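Lecture 4. Good practice at a shared robot table
Montserrat Meléndez — 15 September 2020

We continue from the August notes, where we spoke of risk assessment. Today the subject is smaller: the rules of the table itself. Please read them before your first session in the Okgate lab.

1. Before power. Walk one time around the table. Look at every cable and follow it with your eyes until its end. A cable that makes a loop near an arm must have enough length for the full reach of this arm. If you are not sure, ask.

2. Speed. For a new program the limit is 10 percent of the full speed. After three clean runs you may go to 30 percent. Nobody goes to 100 in this course.

3. People. One student holds the stop button and does nothing else, also no phone. The others stay behind the table edge while an arm has power. To stand on the far side is permitted, but the operator must know that you are there.

4. Objects. Write on the session sheet which objects are on the table before you start. Small things for the desk are good for practice, for example pens, a pencil, a pot with a plant. Between the objects leave free surface, so that the gripper can come down without touching the neighbor.

The table with its objects, two views:

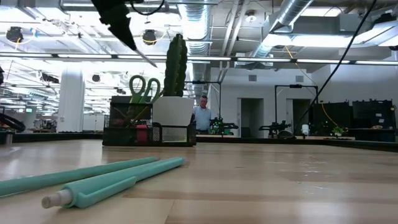
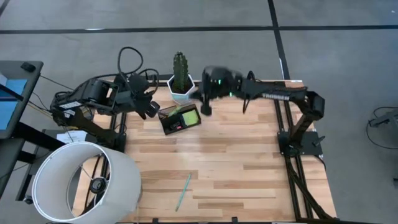

5. After work. Bring the arms to the rest position first and then cut the power — not in the other order. Sign the sheet. A sheet without signature does not count for the 95 points of the practical part.

For the next lecture read the Singhal handout, sections 2 and 3.

Related items
Lecture 3: Risk assessment, short form
Handout: Singhal, Stop functions
Session sheet, Okgate lab
Exercise 2: The Trarnell checklist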